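Leave The Wasps Alone

Every August same thing. Somebody in Timley spots a paper nest under the porch and out comes the spray can. Stop it. Please.

Wasps eat caterpillars. Lots of them. My cabbages in Jilton had holes all over until I quit knocking nests down, now barely a nibble. Coincidence? Maybe. I don't think so.

Yes they sting. I've been stung, it hurt, I got over it. If you're allergic that's diffrent, call someone. Everyone else, walk 15 feet around the thing and get on with your day. The colony dies off come frost anyway.

And the fake nests they sell in Flellport? Hung two. Wasps built right next to them. Save your money.
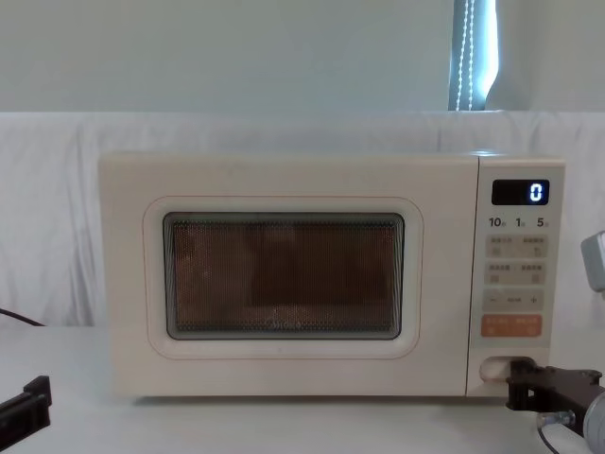
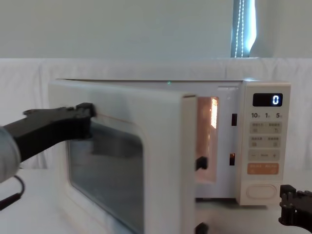
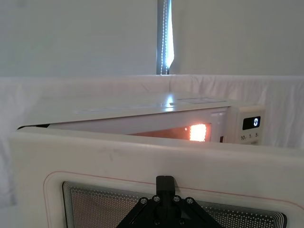
Issue 763

One more thing, the sugar water traps. They catch moths, hoverflies, and all kinds of stuff you wanted to keep. Take them down before you go complaning about your squash not setting.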